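Quem somos

A Stoltbridge é uma empresa de ensaios. Comparamos garras, braços, câmaras e controladores para quem tem de os comprar ou programar e quer saber, antes de assinar a encomenda, como se comportam na tarefa que tem em mãos. Não fabricamos equipamento e não recebemos comissão de quem o fabrica.

A empresa foi fundada por Adoración Vallejo e Gert Matlala, que se conheceram na Lonville, ela na integração de células de paletização, ele no software de controlo. Hoje somos 6 pessoas e trabalhamos em duas salas: uma com as bancadas físicas, outra com os postos de simulação.

O que fazemos

Quase todos os projetos começam em simulação. Montamos o robô do cliente num ambiente virtual, com os braços e as garras em avaliação, e repetimos a mesma tarefa mudando uma variável de cada vez: abertura dos dedos, posição da câmara, velocidade de fecho, controlador. Os modelos de garra são vistos a partir do pulso e a partir do corpo do robô, porque uma câmara que serve para a aproximação pode não servir para o fecho.

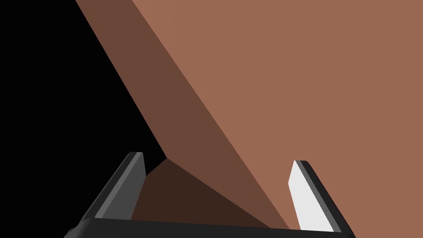
Vista da garra em simulação, com os dois dedos abertos junto a um objeto castanho.

Usamos geometria simples quando queremos estudar o contacto e cenários domésticos quando queremos estudar a escolha da pega. O cenário de cozinha é o que mais nos pedem. Tem uma bancada de granito e objetos de formas muito diferentes entre si, alguns fáceis, outros escolhidos para dar trabalho: uma taça pequena, um saleiro, uma garrafa, uma flor, um cetro dourado com a cabeça cheia de relevos.

O catálogo de objetos é mantido por Dumisani Ntuli e tem neste momento 483 modelos. Cada um leva massa, atrito e centro de gravidade definidos à parte, e qualquer alteração fica registada com o nome de quem a fez.

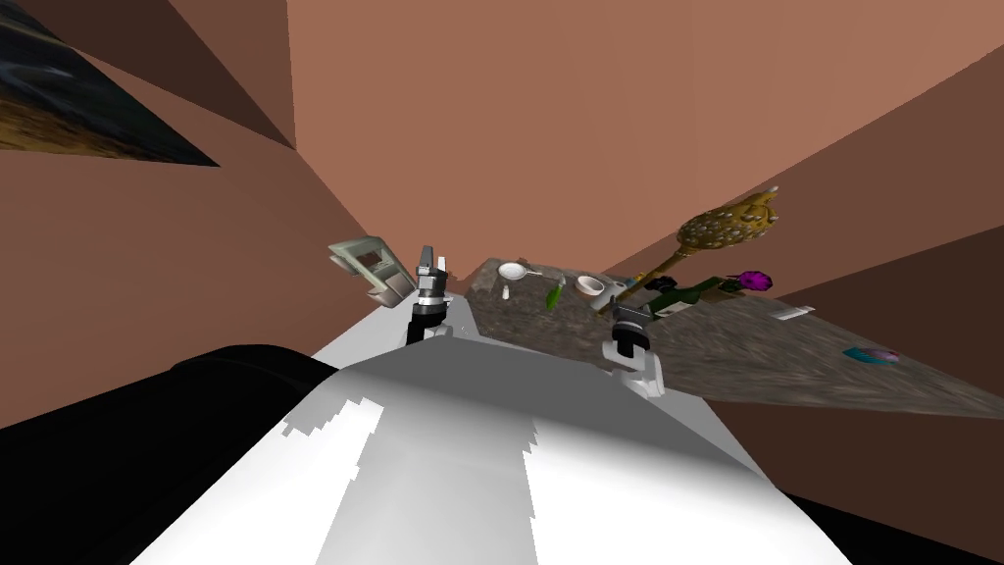

Com dois braços, as dificuldades mudam. O alcance de um limita o do outro, o próprio corpo do robô tapa parte da bancada e a câmara da cabeça raramente vê as duas garras em boas condições ao mesmo tempo. Por isso ensaiamos sempre o conjunto, mesmo quando o cliente só quer trocar uma peça. Foi assim no projeto Rallgate, em que comparámos 4 pares de garras com o mesmo controlador - e em que o resultado dependeu mais da inclinação da câmara do que dos dedos.

Como apresentamos os resultados

O cliente recebe os registos completos, as configurações usadas e um relatório escrito. As falhas vão no relatório com o mesmo detalhe que os ensaios conseguidos. Quando a simulação tem defeitos de sombreado ou de colisão que possam afetar a leitura, assinalamo-los. Petronella Mabuza revê todos os relatórios antes de saírem.
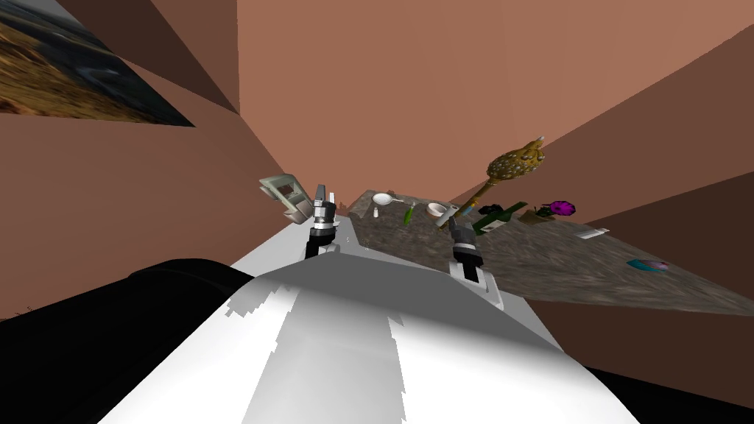
Depois da simulação, as configurações mais promissoras passam para a bancada física. No ano passado fizemos 234 sessões deste tipo, a maior parte para a Mathebula e para laboratórios universitários. Wian Xaba coordena essa sala e trata dos agendamentos, que costumam esgotar em outubro.

Trabalhar connosco

Aceitamos projetos de comparação, ensaios de aceitação e pedidos curtos de uma só garra ou de uma só câmara. Para um orçamento precisamos do modelo do robô, da lista de componentes a comparar e de uma descrição da tarefa. Se o equipamento ainda não tiver modelo de simulação, podemos construí-lo a partir dos desenhos do fabricante - nesse caso o prazo é combinado à parte.

Página atualizada na terça-feira, 30 de janeiro.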